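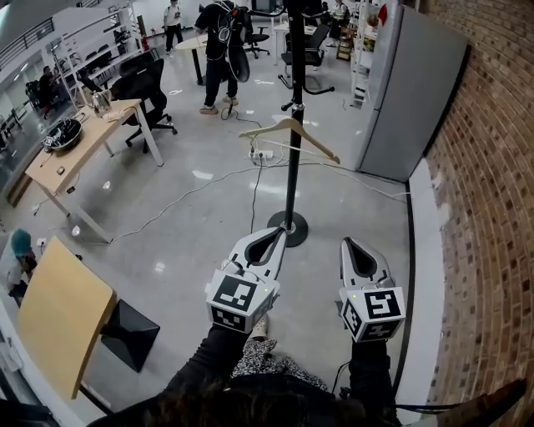

3. Storage of Outdoor Clothing in Small Rental Dwellings

3.1 Background

Entry space in rental housing has received less study than kitchens and bathrooms, although it is used several times a day by every member of a household. Building rules in Korndale and Bunedby set a minimum width for the passage behind the front door but say nothing about where coats, bags and shoes are to be kept. In practice the matter is left to the tenant. Earlier work on the Figueroa district found that built-in closets near the entrance were often given over to cleaning supplies and luggage, while the coats in daily use were kept elsewhere.

3.2 Survey and Sample

The data come from a mail survey of tenants in the two towns, sent out in April and closed when returns fell off. A total of 3,114 usable forms were received. Dwellings with a floor area under 40 square meters are referred to as small, those from 40 to 60 square meters as medium, and all others as large. Tenants were asked where they kept the coat they had worn most recently, whether that place had come with the dwelling, and whether they were allowed to fix hooks or shelves to the walls. Shared student housing was left out, as its entry areas are furnished by the landlord.

3.3 Results

Four types of storage accounted for nearly all answers: wall hooks, built-in closets, freestanding coat stands, and the backs of chairs or doors. Wall hooks were the most common type in large dwellings. In small dwellings the freestanding stand was named more often than any other, and the difference was greatest where the lease did not allow drilling. Figure 3 shows a stand of the common pole type, with a round base and curved hooks at the top.

Tenants who used a stand tended to place it in the main room, away from the front door. Several wrote that the passage was too narrow for the base once the door was open. Others had moved the stand after it tipped under heavy winter coats hung on one side. Length of tenancy had little bearing on the type of storage used, but it did affect position: long-term tenants had usually tried more than one spot before settling.

3.4 Discussion

The results suggest that rules on passage width alone do not secure usable entry space. A strip of wall with a fixed rail, supplied by the landlord, would meet most of the needs reported by tenants in small dwellings and would take up no floor area. The Prarkard housing code already asks for such a rail in new buildings. Its effect could not be tested with the present sample, which covers older buildings only. Wet clothing and the drying of shoes raise separate questions of ventilation and are treated in Section 4.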